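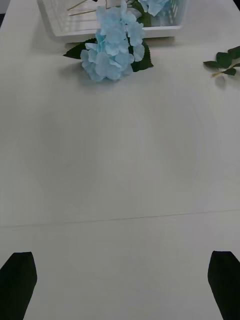 Walking the Garlow Track with Sylvie Bergeron

Sylvie Bergeron has the kettle on before I've got my boots off, and she's already talking about the creek crossing. She has walked the Garlow Track end to end more often than she cares to admit, usually with her neighbour Vernon Dufour a little way behind, and between them they wrote the notes most walkers now carry.

"People ask me how far it is and I say 83 kilometres, and then they ask how long it takes and I say, well, that depends how much you like sitting down," she laughs. She and Vernon take 5 days, starting from the old rail siding at Trutside and finishing at the pub in Prutthorpe (a good feed, she adds, if you get there before the kitchen shuts).

The first day is gentle, through paddocks and along the river flats. "It lulls you," says Vernon, who has come in through the back door with a bag of lemons. "Then you get to the Limsakul Range and you remember you've got knees."

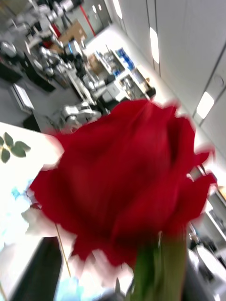 Page last updated: Sunday, December 23, 2018

The high point of the walk is a bald, windy shoulder at 1,075 metres, and Sylvie's colour rises a bit when she talks about it. "You come out of the snow gums and there's the whole valley, all the way back to where you slept the night before. I made Vernon stop there for lunch in a gale once. He's never let it go."

"My sandwich went," says Vernon.

Both of them would steer newcomers away from January, when the tanks at the upper camp can run low and there's very little shade on the climb. Autumn is their favourite, with cool mornings and the tracks dried out nicely underfoot. Sylvie also likes to walk it from south to north, which puts the steepest bit behind you by the third evening and the sun mostly over your shoulder.

I ask whether she'll do it again next year and she looks at me as though I've asked whether she'll have breakfast. "There's a side track to the falls I've only done in fog," she says. "I'd like to see what I was looking at."

Vernon is bringing a bigger lunch box.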